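Fuvby Forums > School and Club Robotics > Simulation Challenges

Thread: Lunchbox task, two arms, one semester of my life

kadberg_kid
Posted 2024-05-01

Our club signed up for the Karaca challenge in March, which felt like a long time ago until I looked at the rules page again. For anyone who skipped it this season: everything is in simulation, you get two arms, a plate of strawberries and a lunchbox, and the strawberries have to end up in the lunchbox. My little cousin does this every morning while also watching cartoons.

We train on human demos. Members take turns driving the arms with the leader controllers and we record each run. We have 53 demos we like and a folder of ones we don't talk about. The policy trained on those gets to the plate every time, no problem. Then it parks a finger between the two berries and thinks about its choices.

Question is whether to record more demos or fix the ones we have. The club is split and it's getting a little tense over the snacks.

stall_torque
How long is the pause? If it eventually grabs, you can trim. If it sits there until the timeout you have a data problem.

kadberg_kid
Until the timeout, mostly. Sometimes it wiggles. One of our freshmen has started calling the wiggle "progress" in the lab notebook.

mossyrock
Data problem. I'd bet your drivers all hesitate right at that spot. Everybody slows down before a grasp, so you've got piles of frames where the correct action is "do nothing," and your policy has learned it beautifully. Cut the idle frames and retrain before you record a single new thing.

gantry_goblin
Going to disagree with mossyrock, as is tradition. Cutting idle frames helped us a little on the mug task and then made the arm slam into things, because the slowdown was also how it lined up. What fixed it was picking a rule for which berry goes first and making every driver stick to it. Ours is farthest from the base first. If half your people go for the top one and half go for the bottom one, the average of those two is a finger in the middle. Sound familiar?

mossyrock
The newer policies don't average like that. That's the whole point of them.

gantry_goblin
In the paper they don't. In a school computer lab, on 53 demos, with the batch size that fits on the machine the yearbook people aren't using, I've watched one average like that all afternoon.

stall_torque
You're both right and I'm annoyed about it. kadberg_kid, do you have a rule for the order?

kadberg_kid
We have a rule in the sense that our captain said one out loud at a meeting. I just watched ten demos back. Four went top first, five went bottom first, and one driver knocked a berry off the plate and saved the run anyway.

gantry_goblin
I rest my case and will be taking no further calls.

pixelwrench
What's the left arm doing in all this? We lost points last year for collisions and it was always the arm that had no job.

kadberg_kid
Left arm is supposed to close the lid at the end. We've never gotten to the end, so it has had a very relaxing season. It hovers off to the side over the bare table.

pixelwrench
Start recording it with something to do, or at least park it in the same place at the start of every demo. Ours drifted a bit from run to run and the policy decided the drift was important. Seed 2037 was the only one where it behaved, and of course that was the one we used for the demo video. We looked like geniuses until judging.

teapot_utah
Unpopular opinion from a person who mentors one of these clubs: the task is fine, the problem is that everybody skips the grasp settings. Strawberries in this sim have a narrow end and a wide end and the fingers treat them very differently. If you close too low on the narrow end it squirts out. Have your drivers practice just the pick, no lunchbox, until it's boring. Then record.

mossyrock
That's not unpopular, that's just slow.

teapot_utah
So is retraining four times.

kadberg_kid
OK, plan for this week: one rule for the order (top berry first, written on the whiteboard in letters nobody can claim they missed), same parking spot for the left arm, and I'll try mossyrock's trimming on a copy of the old set so we can compare. Trimming only the pauses longer than two seconds to start with. If both fail I'm switching to the drone team.

stall_torque
Can you post where it gets stuck? One still is enough. Wrist position would tell me more than the loss curve.

kadberg_kid
Sure. Episode 2228 from last night's eval, right arm in at the plate, lunchbox still waiting.

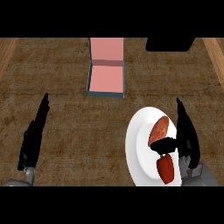
gantry_goblin wants to see the same episode again after the whiteboard rule goes in, and says to keep the seed fixed this time or the comparison is worthless.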